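Home Seeds Plant Starts Workshops News Contact

Darent Seed Opens Its Spring Plant Sale With a New Pepper

I'm Glykeria Tzanetos, and I run the growing side at Darent Seed. Our spring sale opens in April at 9 a.m., and I'm so excited to finally share Henia, a sweet pepper we've been fussing over for years (my kitchen windowsills can prove it!). We'll have 200 starts on the tables - 2 per household, please, so more of you get to try it.
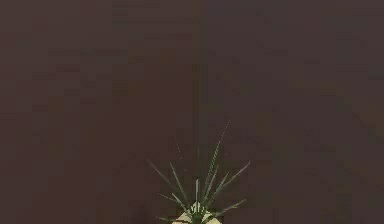 A plant against a dark brown wall.

Henia likes a big pot and steady water, and it stays short enough for a balcony. Themis Fragkou will be at the potting bench until noon to talk soil, slugs and whatever else is bugging you. Bring your own trays if you have them - we always run out.

Starts are $18 for a tray of mixed peppers, and Henia is sold singly. For press visits, ask for Lambros Karagiannis at the front desk.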